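Section 6: Making your first batch of herbal tincture with the Wesevico home press

Welcome to the good bit! You've unpacked the press, washed the parts and read the notes on choosing dried herbs, so now you get to make something. A first tincture is a lovely slow project (the wait is half the fun) and the press does the hard squeezing for you at the end. These steps are for a single small batch of dried lemon balm or chamomile. If you're working with fresh leaves, go to Section 7 first, as the amounts are different.

What you need

The press, with its cloth bag and drip tray
A clean glass jar with a tight lid
75 g of dried herb, cut fairly small
Enough food-grade alcohol to cover the herb by two fingers' width
A funnel, a dark glass bottle and a label

Caution: Use only alcohol sold for drinking or for making foods. Surgical spirit and methylated spirit are poisonous and must never go in a tincture. Keep the jar and bottle well away from flames and hobs.

Filling the jar

1. Wash the jar in hot soapy water, rinse it and let it dry completely.
2. Tip in the herb and give the jar a gentle shake so it settles. Don't pack it down!
3. Pour in the alcohol slowly, stopping now and then to let it soak through. Chamomile floats like mad at first, so press it under with the back of a clean spoon.
4. Top up until the herb is covered by two fingers' width.
5. Close the lid and write the herb, the strength of the alcohol and the day you started on a label. Put it on the jar, not the lid. Lids get swapped.

Note: If your jar has a metal lid, lay a square of baking paper over the mouth before you screw it down.

Steeping

6. Stand the jar in a cupboard, out of the sun, and leave it for six weeks.
7. Shake it once a day for the first week, then whenever you remember. Watching the colour deepen is a real pleasure, and lemon balm in particular goes a gorgeous dark green.
8. Check the level after two days. Dried herbs are thirsty, and any that pokes out above the liquid can spoil. Add more alcohol if you need to.

Caution: If you see fuzz, or the jar smells musty when opened, throw the whole batch away. Straining won't rescue it.

Pressing

9. Set the press on a firm table with the drip tray pushed fully home. You should feel it click.
10. Wet the cloth bag with a splash of the same alcohol and fit it inside the basket, folding the top edge outwards.
11. Put a bowl under the spout. Pour in the contents of the jar, herb and all, and let it drain by itself for a few minutes.
12. Fold the bag closed, lower the plate and turn the handle until you feel it push back. Wait, then give it another half turn. Slow turns get far more out than one big heave, and they're kinder to the cloth.
13. Stop when the drips stop. If the handle needs both hands, you've gone far enough.
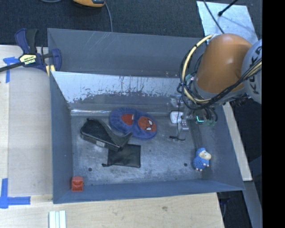
Hui-mei Ko

Bottling

14. Leave the bowl covered overnight so the fine bits sink.
15. Pour the clear part through the funnel into your dark bottle, leaving the sludge behind. A little cloudiness is perfectly normal.
16. Move your label across, or write a new one, and add the day you pressed.

Stored somewhere cool and dark, out of children's reach, your bottle is ready to join the others (and there will be others, believe me).

Cleaning the press

Empty the bag on to the compost, rinse it in warm water without soap and hang it up to dry. The plate and basket can be washed by hand with a mild washing-up liquid. Wipe the screw with a dry cloth and add one drop of food-safe oil if it squeaks.

Caution: Don't put any part of the press in the dishwasher.

Note: This guide covers making, not taking. Speak to your pharmacist or doctor before using any herbal product, above all if you're pregnant, breastfeeding or on regular medicine.

For alcohol-free batches made with glycerine, see Section 8.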